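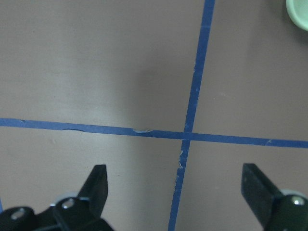 Anleitung zur Aufzeichnung von Demonstrationen per Fernsteuerung

Stand: 27. August 2023

Diese Anleitung richtet sich an alle Personen, die im Projekt Grelero am Standort Plasavthorpe Demonstrationen aufzeichnen. Die Teilnahme an der Einweisung in das Bediengerät Wevel wird vorausgesetzt.

1. Arbeitsplatz vorbereiten
Die Tischfläche wird durch zwei sich kreuzende Streifen aus blauem Klebeband in vier Felder geteilt. Die Felder müssen nicht gleich groß sein. Abgenutztes Band darf verbleiben, solange beide Streifen im Bild der Handgelenkkamera durchgehend erkennbar sind.

2. Ausgangsstellung anfahren
Der Greifer wird geöffnet und über die Tischfläche geführt. Beide Finger müssen am unteren Bildrand sichtbar sein, das senkrechte Band verläuft zwischen ihnen. Zwischen den Fingern darf sich kein Gegenstand befinden.

3. Aufgabe vorführen
Die Aufzeichnung ist vor der ersten Bewegung zu starten. Der Gegenstand wird gegriffen, angehoben und im vorgegebenen Feld abgelegt. Eine Demonstration soll 40 Sekunden nicht überschreiten. Korrekturen während des Greifens sind zulässig, längere Pausen nicht.

4. Aufzeichnung abschließen
Nach dem Ablegen ist der Greifer zu öffnen und in die Ausgangsstellung zurückzuführen. Erst danach wird die Aufzeichnung beendet und im Verzeichnis Villa gespeichert. Abgebrochene Durchgänge sind als ungültig zu kennzeichnen und nicht zu löschen.

Für jede Aufgabe sind 500 gültige Demonstrationen vorgesehen.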